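Robotics > Bench Notes > Threads

Jolene McAlister
16th June
3 min read

Three weeks with the Flodel teardown kit from Flindon. Two arms, a controller, a set of gripper fingers and a license for their disassembly software. Thread, mostly for people who do motor rework in small batches and are wondering if the quote makes sense.

What you pay for: the arms are ordinary. The fingers and the software are the product. Flindon sells the arms at close to what you would pay elsewhere and makes its money on the yearly license.

Setup took me 2 days. Day one was mounting and wiring. Day two was calibration between the two arms, which the manual covers in a single paragraph. Do the wrist cameras first, then the shared work plane. The other order runs without an error and gives you an offset you will chase for hours.

Fingers: knurled pads, diamond pattern. Good grip on cast and brushed metal. Poor grip on anything painted and glossy. The pads are a wear part and come in packs of 3. I am still on the first pair.

Software: you teach a part family by hand-guiding, then correct it in the editor. The editor is fine. Undo goes back one step only, and I have reported that. Force limits are per motion, not per part, so a long routine means a lot of typing.

Test set: 47 flat brushless motors, returned stock, mixed condition. Task is to open each one and set the two halves down without touching the windings or the board. Screws were pulled by hand beforehand. Flindon sells a driver tool, I did not order it.

Result: 44 opened clean. The other 3 stopped on the force limit and I finished them at the bench. Two had a swollen seal. One had a bent tab I should have caught when sorting. No damaged boards in the set, which was the number I cared about.

Cycle time is slow. A person with a pry tool beats it easily. The case for the kit is that it runs the same motion on every unit and logs the force curve. If you don't need the log, buy a pry tool.

Lid control is the step that decides it. Board in the lid, copper in the housing, so the lid has to tilt up at an angle and stay off the windings. Flodel's default lift is straight up. I changed it to a tilt on the first afternoon and would suggest the same. 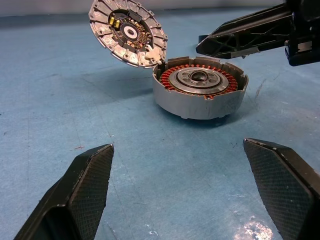
Natanael Sampaio: Did you try the default lift at lower speed before changing it? We run the Magbanua kit on similar housings and straight up works if you drop the speed by half. Also curious how the log exports.

Tried it at half speed. Better, still caught on the rim twice, so I kept the tilt. Export is plain CSV, one file per unit, timestamps in controller time. No batch export – you script it yourself.

Support: two tickets, both answered the next working day. One fix, one "on the roadmap."

Keeping the kit through the license year. The Groltgate line gets the same test once I have clean fixtures for it.

Contact | Copyright Bench Notes | Back to top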